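Wostberg Folding Pull-Through Sharpener, after a summer in the tackle box

I've been through more sharpeners than I'd like to admit (my wife would put it less kindly), and most of them end up in the drawer with the dead batteries. The Wostberg is still in my tackle box, so that's something!

I bought mine in June, right before a long weekend on the water. It folds flat, weighs next to nothing, and has 2 slots, a carbide one for dull edges and a ceramic one for finishing. The base has a rubber strip that grips really well on a dry surface and pretty badly on a wet cooler lid, so watch your fingers.

For the first try I used my old Jirwood fillet knife, which I'd let get embarrassingly dull. Eleven pulls through the carbide, a few light ones through the ceramic, and it was cutting tomatoes again. Then I did the paper test, same as always: hold up a sheet of printer paper and slice down from the top edge. It snagged once near the heel of the blade and ran clean after that.
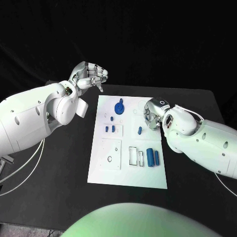
A white sheet on a dark gray tabletop.

My buddy Régis Poulain is a whetstone guy and he thinks pull-throughs are a crime. He's got a point about the carbide slot, it takes off a LOT of metal, and I wouldn't let it near a nice blade. I tried it on my Yazzie skinner exactly once and could see the scratches. Now that knife gets the ceramic side only, or I put it on a stone at home when I've got an hour and some coffee.

The angle is fixed, so if your knife is ground thinner you'll be putting a new bevel on it whether you wanted one or not. Serrations are out too. And the hinge has loosened up some, I have to hold it open with my thumb.

I paid 11 bucks. The Brinine one I had before was closer to 60 and had a nicer case, but I didn't get a better edge out of it. Four stars. I'd give it the fifth if they fixed that hinge.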